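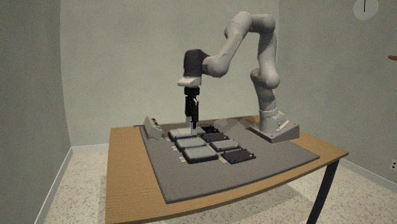 Flat trays and plates on a wooden table.

Call for participants: do home food sensitivity kits give the same answer twice?

Flundatby is looking for 161 adults to take part in a plain check of mail-order food sensitivity tests. Sign-up closes on 11th September. The first kits go out in October.

You have probably seen the ads. You prick a finger, mail off a card, and get back a colored chart telling you to give up eggs, or almonds, or in one case that reached us, lettuce. The chart looks like science. It has bars on it, and the bars have numbers. What we have had trouble finding is any sign that the same person, sending in the same blood on the same day under two different names, would get the same bars.

So we want to try it. The sellers we wrote to were polite and sent us brochures. One brochure had a graph with no numbers up the side. Another said the test was "trusted," but left out by whom.

The study is called Dernine. It is small, and it won't settle whether food sensitivity is real, what causes it, or why you feel bloated after lunch. If you read somewhere that it did, the article is wrong. It asks one question: when two cards from one person go to one company, do the results match?

What you would do

You will get three kits in one box, each from a different seller, with two cards in each kit. You fill in all the cards at one sitting, using the names and dates of birth we give you. Plan on a slow hour. Finger pricks are a nuisance, and cold hands make it worse, so run them under warm water first.

Mail the cards the same day in the envelopes provided. Postage is paid.

For the next 20 days you keep a short food diary. Eat what you normally eat. Please don't tidy up your diet for us. We have read plenty of food diaries and we don't believe the ones with no cookies in them.

At the end there is one phone call. We will ask whether you expected any foods to show up, and whether you plan to change what you eat. You will be asked this before you see your results and once more after.

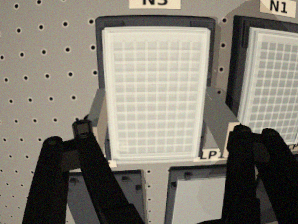 A well plate held upright, in a holder on a pegboard.

Who can take part

Adults who can read the instructions in English and get to a mailbox. You don't need to have stomach trouble. You don't need to believe in these tests, and you don't need to doubt them either. Last time we ran something like this, nearly everyone who applied already agreed with us, and that made for a dull set of phone calls. If you have used a home kit and swear by it, we would very much like to hear from you.

We can't take people who have a bleeding disorder, take blood thinners, are pregnant, or have ever had a serious allergic reaction to food. We also can't take anyone who works for a testing company or sells supplements, even part time, even as a favor to a cousin.

If you are having symptoms that worry you, see a doctor. Do not sign up for this and wait. We are not treating anyone, and nothing in the box will tell you whether you have celiac disease or a true allergy.

Pay

You get a gift card for $20 when your cards arrive and another for the same amount after the phone call. That isn't much for sore fingers. We looked at paying more, and the ethics reviewer asked, fairly enough, whether people would start saying yes for the wrong reasons. We weren't fully convinced, but we also didn't have the money, so the argument was short.

Who is paying for it

The Lopes fund, which gives small grants for consumer research, is covering the kits, the postage and the gift cards. Lopes does not see the results before they are published and has no say in how we write them up. You only have our word for that, so the grant letter is available to anyone who asks for it. No testing company has given us money, free kits or a discount. We buy them off the websites at full price, like anyone else.

Before the first box is mailed we will post our plan, including how far apart two results have to be before we call them a mismatch. Hold us to it. Studies that pick the finish line after the race are one reason this whole field is such a mess.

Your information

Your real name never goes to the sellers. We keep the list that links you to your cards on paper, locked up at our Grirnthorpe office, and it is shredded once the write-up is out. The anonymous results will stay on our site until 2040. The sellers will have your blood on a card under a made-up name. We will ask them to destroy it. We can't promise they will, and you should think about that before you sign.

You can drop out at any point without giving a reason. You keep whatever you have been paid.

How to apply

Ask for the sign-up form by mail or at the front desk in Grirnthorpe. It is two pages long. Mark it for Tomos James, who runs the study and answers the questions himself, usually within a few days. Awkward questions are fine. If you want to know why we chose these sellers and left out others, or what happens if all the cards match perfectly, ask before you sign. For the second one, the answer is that we publish it and eat our words.

Places go by draw from all the forms in hand at closing, so there is no prize for being early. Forms with no signature will be sent back.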